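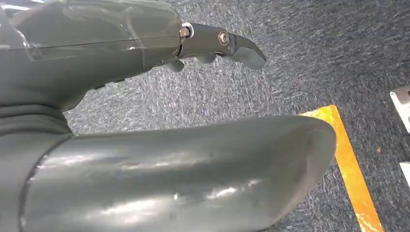 The hand is the part of this build that took up most of the winter. It goes on the end of the arm we call Briva, in the shared shop at Pristolthorpe, and it was started in December with one finger and a thumb. The finger bends at two pivots — a silver hex nut at the first joint and a socket-head bolt at the next — and the curved tip hooks down and to the right like a claw. The black link is matte and the shell over the base is glossy, so fingerprints show up on one and dust on the other. The ribbed boot was the third one we tried. Earlier versions split along the folds.

Floor tests are done on the carpet, next to the yellow-orange tape. Nantana Onsri wrote the control code and keeps the test log. The last entry covers 1,000 open-and-close cycles with 97 pickups tried between them, most using foam blocks. The drops were nearly all on the smaller blocks.

Parts cost so far is some 57 dollars for the finger, without the motor. The motor came out of an old Wolto printer.

Still to do: shorter cables, a softer pad for the fingertip, and a proper mount so the hand can come off with two screws. Drawings are in the Negash folder on the shop computer.

Page updated May 26, 2023.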